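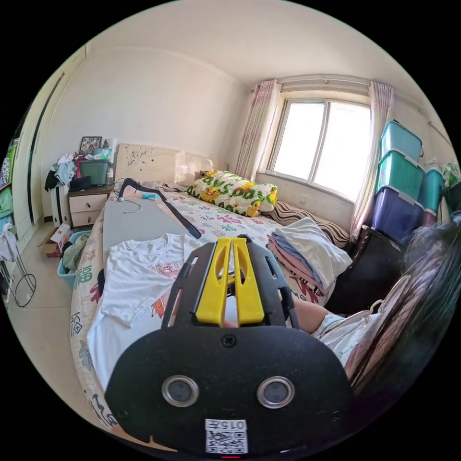 Unit 4. Sorting and Folding Clothing in the Bedroom

Course: Household Management, Dilmont Adult Education Center
Instructor: Yae Kuroda
Reading for this unit: course packet, pages 34 to 38
Room for the practical session: 278

4.1 Purpose of the unit

Students will learn to sort, fold and put away one household's everyday clothing with the bed as the main work surface. Ironing is treated in Unit 5 and should not be attempted here.

4.2 Preparing the bed

The bed is made before any clothing is brought to it. The quilt is pulled smooth to the near edge, and spare bedding is rolled and set toward the headboard. Cushions go to the window side or onto a chair.

A flat mat on the near side gives a firm area for folding. On a soft quilt, sleeves shift while the body of the shirt is being turned, and the fold comes out uneven. Students who do not own a mat may use a large piece of stiff cardboard.

4.3 Sorting

Unsorted clothing may wait in a heap on the bedside table, provided that nothing breakable stands under or against it. Framed photographs and small bottles should be moved back to the wall or taken off the table altogether. Clothing is not to be left on or against a radiator.

Baskets and boxes stay on the floor near the foot of the bed. Each should have one use for the whole session:

Basket: items still to be sorted
Open box: items leaving the household
Small basket on the bedside table: socks and belts

4.4 Folding a T-shirt

1. Lay the shirt flat and smooth it from the collar down.
2. Turn it face down if the front carries a large print – the finished fold will then show the design.
3. Bring one side to the center line and fold the sleeve back on itself. Repeat on the other side.
4. Fold the hem to the collar, then fold once more.
5. Place the shirt on the stack with the folded edge facing out.

4.5 Folding or hanging

Knitted garments and T-shirts are folded. Woven shirts, dresses and jackets are hung. Keep a hanger within reach on the mat so that a garment can be hung as soon as it is identified. Stacks should be kept low enough to carry in two hands without the chin.

4.6 Assignment

Fold one full basket of clothing at home and record the time taken for each of the three groups in 4.3. Record sheets are due at the Room 278 desk before the February practical. Students retaking the unit should use form 635.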